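Seasonal Surf Instructors and Beach Assistant – Clelladum Surf School

Come and spend a season in the water with us

We are looking for new people to join us at Clelladum Surf School, and if you have found your way to this page on a wet evening while dreaming of clean waist-high waves and a long summer, then pull up a chair, because we do go on a bit. We would sooner tell you too much than have you travel all the way down here and find it isn't what you had in mind.

We teach beginners, mostly. Families on their first seaside holiday, nervous parents who say they will just watch and are in a wetsuit by the Wednesday, school groups, hen parties, retired couples who have always fancied a go. We have a small club for local children on Saturday mornings, and a weekly women's session which has grown into something we are very proud of. There is some improver coaching too, though if your heart is set on training competition surfers we are probably the wrong school for you, and we can happily point you towards people who do it better than we would.

What we are looking for

We have 6 instructor places and 2 beach assistant places to fill for the coming season, which runs from the week before Easter to the end of October. Most of the team stays for the whole season. We can take a couple of people for the summer holidays only, so do tell us your dates when you write, even if they look awkward.

Surf instructors

You will be leading group lessons of up to eight people, normally two a day and three when it is busy, with a private lesson now and then. You will fit wetsuits, give the beach talk, get everybody safely in and out of the sea, and help with the rinsing and hanging up afterwards. You will need:

A recognised surf coaching award, or a place booked on a course that finishes before Easter
A current beach lifeguard qualification
First aid, in date for the whole season
To be eighteen or over on your first day
A background check, which we arrange and pay for

You don't need to be the best surfer on the beach. Some of our loveliest teachers are quite ordinary surfers who remember very clearly what it felt like to swallow half the bay on their first morning, and who can talk a frightened ten-year-old into having one more try. Patience, a good loud voice and a real liking for people will get you further here than a perfect cutback.

Beach assistants

This is a good way in if you would like to teach one day and haven't got your awards yet. You will be carrying boards, setting out the flags, checking names off at the hut, sorting wetsuits by size (there are 98 of them, and they do wander) and being a friendly face for anyone who turns up early, late or on the wrong beach altogether. You must be sixteen or over and a confident swimmer. If you do the full season and get on well, we will put money towards your first coaching award the following spring.

Where you would be living

Quite a few of our instructors come from a long way off, and finding somewhere to rent by the sea in July is no joke, so we keep a staff house called Grerel up the hill behind the church. It is an old place with thick walls, a fair number of stairs and a very good view from the landing. A room costs 425 pounds a month with bills and internet included, taken out of your wages if that is easier for you. Rooms are single apart from the big one at the front, which two friends or a couple could share, and we would split the rent between you.

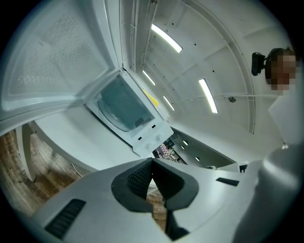 Meals are left up to you, and people tend to fall into their own way of doing things by the second week. Some housemates club together and take turns at a big supper, others keep their own hours and their own shelf. Breakfast is mostly porridge, as lessons can start early when the tide wants them to. The microwave is a white one with a glass turntable, so anyone who comes in late from an evening session can warm up a plate of whatever was going. Bring a favourite mug and a sharp knife if you are fussy about such things, and a decent duvet whatever the month. There is a drying room for wetsuits by the back door and a lockable shed for boards and bikes. We ask for quiet after eleven on weeknights and a hand with the cleaning rota. Pets, I'm sorry to say, can't stay.

You are very welcome to find a place of your own instead. Several of the team live in vans, and we can give you the names of two farms nearby that take them for the season at a fair price. Please don't plan on sleeping in the beach car park. The council does check, and we would like to stay on good terms with them.

A usual sort of day

There isn't one, really, as the tide moves everything along by the better part of an hour each day, but you can expect to be at the hut forty-five minutes before the first lesson. We have a short talk together about the wind, the rips and who is teaching whom. The first groups go in, there is a break with tea and something to eat, then the second groups. On flat days we take people out on paddleboards in the harbour, or run a beach skills lesson, or, if it is truly hopeless, mend dings and catch up on the washing. You are paid for those days just the same.

You will work five days out of seven. We do our best to give you your two days off together, and we put the rota up a fortnight ahead so you can make plans. August is hard work. I would be fibbing if I said otherwise. You will be tired, your hair will feel like rope and you will answer the same question about sharks every single morning. It is also the month that people talk about most fondly when they come back to see us.

What you get from us

Hourly pay that goes up with your qualifications and with each season you return
Paid holiday, which most people take in one go in the autumn
A winter wetsuit and a summer one, both yours to keep if you finish the season
Free use of the school boards outside lesson times
Paid training week before we open, with rescue practice in the sea
Half-price lessons for visiting family and friends

Bookings and rotas are all done through a system called Cindex, which you can have on your phone. It takes a morning to learn and we will sit down with you in training week until you are happy with it. If you don't have a phone that runs it, there is a tablet at the hut.

Getting here

The nearest station is a bus ride away, and the bus is fine in summer and rather thin on the ground before May. If you are coming by train for the first time, let us know when you get in and one of us will fetch you. A bike is handy for the hill, at least in the downhill direction. There is a small shop, a pub that does food until eight, a chip shop and a launderette, and the bigger supermarkets are in town.

Who you would be working with

I'm Efua, and I run the school day to day. I came here as a beach assistant a good many summers ago with one rucksack and no idea how to put on a wetsuit (I had it back to front for the first lesson, and the children were very kind about it). Dzintra Ozoliņš is our head coach. She looks after training and safety, and will be the person you go to with anything about the water. She is calm, very thorough and makes a marvellous rye bread. Our boards are looked after by Kozan, the repair workshop two doors along from the hut, and if you have any interest in shaping or fixing boards they are generous with their time on quiet afternoons.

We would love to hear from people of all backgrounds, and from anyone who has looked at a surf school team photo and not seen someone like themselves in it. If you have a disability or a health condition and are wondering whether the job could work for you, please have a chat with us before ruling yourself out. We have changed lesson plans, hours and kit for people before and are glad to do it again. Another language is always useful too, particularly German, French or Dutch in the summer weeks.

How to apply

Write us a letter or an email, a page or so, saying a little about yourself, which job you are after, the dates you can do and whether you would like a room at Grerel. Add a list of your awards with the dates they run out, and the names of two people who have worked with you or taught you. There's no form to fill in. If writing isn't your strong point, send a short voice message or a video instead and we will be every bit as pleased to have it.

We read applications as they come in and start offering places once the new year is out of the way, so it is worth getting in touch sooner if you need a room. Everyone gets a reply. If we like the sound of you, we will arrange a talk by phone or video first, and then ask you down for a day with us in the water, with lunch provided and your train or petrol paid for. Instructors will be asked to give a short beach lesson to a handful of the team, who promise to behave like real beginners.

Please mark your application for the attention of Efua Kwofie, Clelladum Surf School. Questions about qualifications are best sent to Dzintra, who can tell you quickly whether an award from another country will be accepted here.

Advert posted 2023-11-16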